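The Gukuvness reading room reopened in February after a closure of nine weeks. I have been a member there for most of my adult life and have served as its honorary secretary for the past four years, and I set down the present position as I understand it. What follows is a personal statement and does not bind the other officers.

The closure was required by the condition of the roof above the periodicals bay. Water had entered along the north gutter and reached the upper shelves, where the bound county newspapers are kept. A total of 130 volumes were removed for drying and inspection. The majority have returned to their places. Those still absent are with the binder, Arham, whose workshop has held them longer than was first agreed, and members who require a particular year should enquire at the desk before travelling.

Members have asked whether the opportunity was taken to review the catalogue. It was. Perrine Hoarau compared the card index against the shelves during the closure and established that the lending collection now stands at 2,605 titles. The printed catalogue gives a higher figure and should no longer be relied upon. Much of the difference is accounted for by books withdrawn under my predecessor, whose cards were never pulled from the drawers. A smaller part consists of loans that were not returned. Letters have been sent in respect of these. Two replies have been received, one of them enclosing the book.

The matter of subscriptions has caused some correspondence. The annual rate is unchanged for individual members. The household rate has been raised, and I regret that the notice of the increase was posted only on the inner door, where it could not be read while the building was shut. Any household that renewed at the former rate in good faith will not be asked for the balance. I gave that undertaking at the January meeting and I repeat it now.

On opening hours I am less able to give satisfaction. The late evening has been suspended and I cannot say when it will resume. Attendance after seven o'clock had fallen to a handful of readers, and the cost of heating the long room for them could not be defended to the rest. Rosine Chevalier has proposed that the small study be kept open in its place, with seating for those who come directly from work. I support the proposal. It depends on the study being cleared of the Kanine bequest, which has stood there in boxes since it was received and which has still to be listed.

The bequest deserves a fuller account than I can give. It comprises up to 200 pamphlets, chiefly on drainage, parish government and the corn trade, with a number of sermons that appear to have been bought as a single lot. Several are in poor order. The Yousafzai fund, from which repairs are normally met, has been drawn upon heavily for the roof - I had hoped it would not be - and conservation of the pamphlets must wait for the next financial year. In the meantime they may be consulted by appointment, one box at a time, at the table nearest the desk.

A word on conduct in the long room. The rule of silence was relaxed some years ago to permit quiet conversation near the entrance, and this has on the whole worked well. It was never intended to extend to the telephone. Readers who must take a call are asked to step into the lobby and to close the door behind them. The lobby door sticks in damp weather and needs a firm pull.

The spring book sale will be held as usual in the lobby. Donations may be left at the desk in the mornings. We are unable to accept encyclopaedias, magazines or anything with mould, and bags should not be left on the step overnight. Last year's sale disposed of 60 boxes and the proceeds went to new lamps for the reading tables, which I find a great improvement on the old ones, although the switches are stiff.

I shall write again once the binder has given a date. 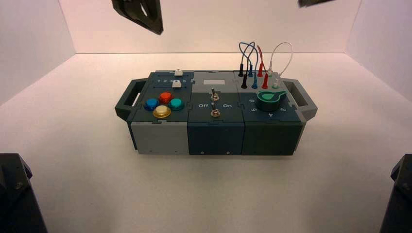
Correspondence on any of the above may be addressed to me at the reading room. Letters concerning overdue loans should go to Perrine Hoarau, who holds the register.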